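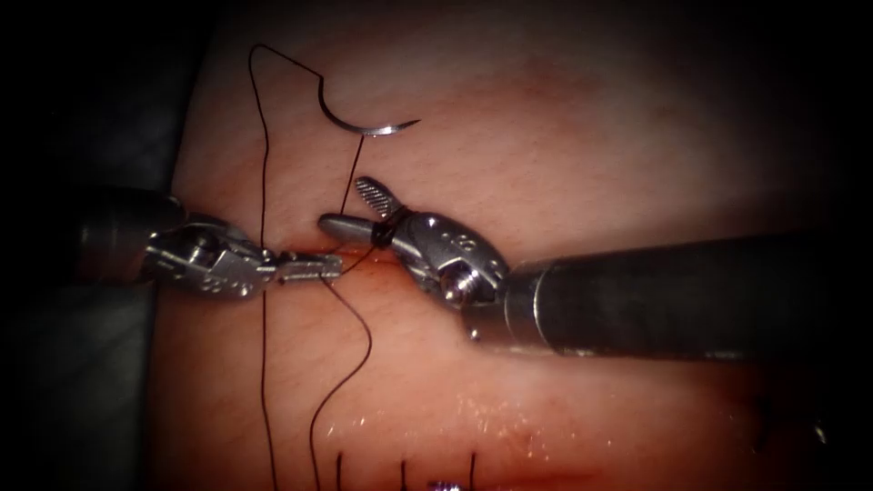 Bench tips for the suturing project
Clurkel Robotics Club – workshop page, updated January 2020

These notes are for students on the suturing team and anyone joining in the spring term. They cover the practice pads, the thread and the instruments. The software has its own page.

Looking after the pads

Wipe a pad with a damp cloth and a drop of dish soap after every session. Pat it, don't scrub. Scrubbing opens up the old cuts and they never close flat again.

Store pads flat in the drawer, one sheet of baking paper between each. Two pads left face to face over a weekend will stick, and the top layer tears when you pull them apart. If a pad already feels tacky, dust it with a little cornstarch and brush off the extra.

Start new cuts at the end farthest from the last row. A Stisilum pad costs us 29 dollars, so use up the whole surface before you ask for another one. Once a pad is too chewed up for the robot it can still go in the hand practice box.

Making a cut

Use a fresh blade and a steel ruler. Cut in one pass, away from your other hand. Going back over a shallow cut leaves a ragged edge that catches the needle. Used blades go in the sharps tin on the window side, never in the trash.

Thread

Dark thread shows up best on the monitor. Cut it before you sit down at the console and keep the pieces straight – a strand that has been wound on a card holds the bend and will flip over the instrument when you don't want it to. To take the curl out, pull it gently between two fingers a few times.

Leave a tail long enough to grab. Most of the knots we lose in practice are lost to a short tail slipping back through the loop.

When you wrap thread around an instrument for a knot, keep the wraps near each other and don't pull tight until the other jaws have hold of the tail. If the wrap starts to climb toward the wrist, stop and unwind it. Thread that gets into the wrist joint has to be picked out with tweezers, with the power off, and that can eat half a meeting.

Needles

Count needles out and count them back in. Write both numbers on the sheet by the door. A magnet on a stick finds most of the ones that land on the floor.

Hold the needle by the body, back from the point. Gripping the point dulls it, and a dull needle drags the pad up with it.

Instruments

Wipe the shafts and jaws with a lint-free cloth. An old toothbrush is good for the teeth in the jaws. No oil on the gripping faces.

Log each instrument's hours in the Jistside binder. Cable tension gets checked every 2 weeks, and sooner if a wrist feels slow on one side.

Before the April meet

The Toivonen round is scored on spacing and knot security. Practice full rows, with the clock on, at least once a week. Bring your own thread, already cut, and pack one spare pad per team.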